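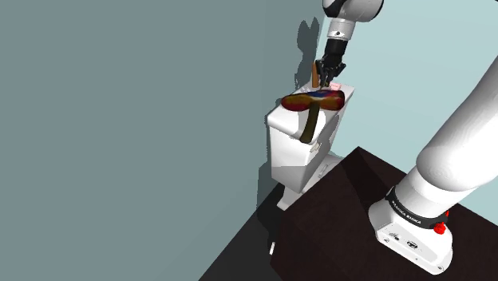

Bathroom scene in the simulator: arm on its tabletop, gripper over the tank lid, hammer-like tool across the lid.

Motska Room Pack 2 for the Altine simulator

Somewhere in every manipulation project there comes a day when the robot has to leave the tidy table and deal with a house. Room Pack 2 is for that day. It adds 12 furnished corners to Altine, bathrooms included, and a library of 300 objects to leave in places where your mother would not have left them.

The still on this page is a rendered one, with a Franka arm reaching for the top of a toilet tank. A tank lid makes a better test surface than it sounds. It is narrow, it has a rounded lip, and a tool laid across it with the handle hanging over the front will find out quickly what your grasp planner thinks of overhangs. Walls close by on two sides do the rest.

What you get

12 room corners, each with its own lighting
300 objects with collision shapes and editable mass
200 starter tasks, sorted by how much clutter is near the target
Clutter dial, from "guests coming" to "Tuesday"
Scene export to Fitorel format

Arm models are not part of the pack. Bring whichever one you already have loaded in Altine and the rooms will fit themselves to its base height, or you can move the tabletop by hand if you prefer an argument.

What we'd change

Textures on the smaller objects are soft. The mallet's head is a pleasant blur of red, mustard and blue – fine for grasping, less fine if your policy needs to read a label. Sharper textures are planned for the July update. Lids and doors don't open yet, so the tank keeps its secrets.

Running it

A batch of 64 scenes is the default. Vik users can load the pack straight from the asset menu; everyone else unzips it into the rooms folder and restarts Altine. Lab licenses cover every seat in one building. Bathrooms cannot be purchased separately, though we have been asked.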